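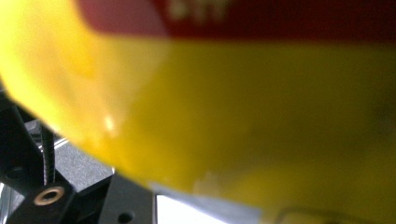 ## Grasero, Rudau plant: filling and packing

The Rudau site opens to trade visitors one Monday in February. Our group was met at the gate at 8:30 by Gøran Holmgren, the production manager, and issued with hairnets and shoe covers.

Grasero makes mustard and two table sauces at Rudau. Seed arrives in bulk bags and is cleaned on a vibrating sieve, then soaked in vinegar and brine overnight. Milling is done on stone. Holmgren gave the reason as temperature: the paste has to stay cool or the sharpness goes. He would not give the gap setting.

### Filling

- One line, 76 containers a minute at rated speed.
- Fill is by piston, checked by weight. Rejects go to a side chute and are opened by hand.
- A change of product takes most of a shift, with a full wash of the hopper and hoses. The cleaner is Brillness, bought in drums.

The line stopped twice during our visit, both times at the capper. The operator cleared it without calling maintenance.

### Storage

Finished pallets stand for 5 days before release. The warehouse has 2,594 pallet positions on fixed racking, and the aisle nearest the dock is kept for orders going to the Grønli depot. Lighting at floor level was poor in the back aisles.

### Not seen

The lab was closed for an audit. The wastewater plant was on the program but was dropped for time. I have asked for the flow figures by mail.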